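Teach the gripper, then what?

29/03/2022

I have spent a good part of March putting cups into microwaves. And taking them out again. That's the job now, or it's the half of the job that gets talked about, and I want to get a few things down before my shift starts, so forgive the state of this.

I work for Sundlow. We used to be a housekeeping and kitchen crew, contracted out to office buildings and a couple of residential places on the Dornside road. Break rooms, pantries, turning over furnished apartments. Then the company signed on with Wovley, who want to sell a machine that does break rooms and pantries, and who need people to show it how. So 2 crews out of our building now spend their days with grippers in their hands. You hold the thing, you squeeze, you pick up the cup with it instead of your fingers. Everything gets recorded. Somewhere down the line a robot is supposed to do it from that.

People ask me if I feel bad about it. Training your own replacement and so on. My brother in law asks every time we eat together. I don't have a clean answer and I'm suspicious of people who do.

What the work is like

It is slow. That's the first thing. I can clear a pantry counter in the time it takes to make coffee, always could. With a gripper you go back to being four years old. You can't feel the glass. You squeeze and watch and hope. Your wrist does things a wrist isn't meant to do, because the gripper only bends where it bends, so you bend everywhere else.

And then you do it again. Cup in, cup out, door. Then somebody shifts the cup a hand's width to the left and you do that. My best week I logged 1,240 runs that passed the check, and I was pleased with myself for a whole evening, and then I thought, pleased with what exactly. It's a real question. I used to be pleased with a clean room.

There are good parts and I don't want to skip them. I'm not breathing oven cleaner. I'm not carrying two buckets up the service stairs at the Evangelista building, where the elevator was for tenants only. My knees are better than they were last year, my knees have voted. You're out on an open floor with windows and other people, everybody at their own little table, and you can talk across the room between runs. Cleaning was lonely. I didn't notice how lonely till I stopped.

But the old job had a thing this one doesn't. You finished it. You'd turn round at the door and it was done, and whoever came in the next morning would put their lunch down on a wiped table and never think about it. I liked that. I liked them not thinking about it.
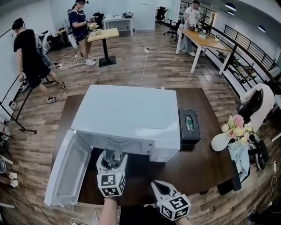
Who knows what

This is the part I actually wanted to write about. When Wovley first came in they had a list of tasks. Written by somebody bright, you could tell. Open microwave, insert cup, close microwave. Fine. And every one of us on the crew looked at it and had the same reaction, which was, well, what kind of cup? Full or empty? Is the handle facing you? Has somebody left a spoon in it? Because somebody has always left a spoon in it.

We know this stuff. Years of it. You know a door that's swung all the way open is a door you'll catch with your hip. You know a tissue box next to the microwave will get knocked by your elbow, and that a vase goes over if you so much as look at it, and that you go for the glass first and the vase after. None of that was on the list. It got on the list becuase we kept saying it, and to be fair to them, they wrote it down.

So what I'd like to know is who that belongs to now. It was never in my job description. Sundlow never paid me for knowing it, they paid me by the hour for having a mop. Now it turns out to be worth something, worth a contract, and I'm still paid by the hour. A bit more by the hour. I signed a form about the recordings, 9 pages, and I read it, and I'd say I understood most of it. The recordings are theirs. The knack in the recordings, the form doesn't mention.

I'm not claiming anyone robbed me. I'm saying that when a company buys a machine they argue about price for months, and when they take down how a person does a thing, they hand over a form and a pen at the start of a shift.

The speed question

Management likes to say the machine will take the dull work and leave us the interesting work. I've heard this in one meeting after another. I have asked what the interesting work is. The answer so far is supervising the machine. I have supervised a floor polisher. I was not enriched.

What I've seen so far is different from both stories, the happy one and the scary one. The robot isn't close. On a good day it'll get a cup in, on a bad day it stands there facing the shelf like my uncle in front of an open fridge. Nobody's being replaced by it this year. What has changed is everything around it. Our hours got regular. Good. Our runs got counted. Less good. There's a board with pass rates on it now. When I cleaned, the supervisor came by and looked at the room, and if the room was clean she left. Nobody timed me on a sink. Now every grab has a length and a grade, and you find yourself moving in a way that gets a good grade.

Which is a funny thing to do if the point is to show a machine how people work. I've watched newer people learn the job from the older people on the grippers, and they've never cleaned a kitchen in their life, some of them. They pick up our habits with the tool, they don't pick up the reason. They put the cup dead center every time. Who puts a cup dead center? You put it where it won't drip on the last person's soup.

I said that in a feedback session and there was a pause and then someone asked could I demonstrate the soup. So we did the soup. Not a bad afternoon.

What I'd ask for

I'm not going to tell anyone to refuse the work. I didn't. Rent is rent, and if the contract hadn't come to us it would have gone to some other outfit and we'd still be on the service stairs with the buckets. But there are things a crew could ask for and mostly doesn't, because you're new at it and grateful to be sitting down at lunch.

Ask what happens when the collecting ends. Ours runs out after 2 renewals and I had to go and dig for that. If the plan is that we go back to cleaning, say so. If the plan is that the machine does the cleaning by then, say that too, I'd like to be told like an adult.

Ask to keep a hand in the old job. I mean this. I think a person who does one shift a week in a real pantry gives better runs than a person who does none, and I think they'd feel better as well. I brought this up. It's being looked at. Things are looked at a lot here.

Ask for breaks that are about the wrist and forearm and not about the clock. The legs are having a lovely time. The forearm is not.

And ask for some money for the knowing. A one time payment, a share, a line on the payslip, I don't care what it's called. More than one person told me this was unrealistic. Maybe so. When I started, gloves were unrealistic, you brought your own.

The tenants

One more and then I have to go. I went back to one of my old buildings a couple of weeks ago to drop off a key. Went past the pantry. Whoever has it now does it fine, not the way I would, the cloths were hung over the tap. I stood there and I caught myself working out the runs. Cloth off tap, that's one. Mug to rack, that's two, handle's at a bad angle. I had my hand half curled like I was holding the thing.

A man came in for hot water and asked was I looking for somebody. I said no, I used to clean here. He said oh, and then he said thank you, a bit late but he said it. In all the time I worked there I'm not sure I'd ever heard it in that room.

I don't know what he'll say to the robot. Probably nothing, and the robot won't mind, and I suppose that's counted as a saving somewhere. Anyway. Shift. If you're on one of the other crews and you've read your form more carefully than I read mine, I'd like to hear what page 6 means, the comments are open.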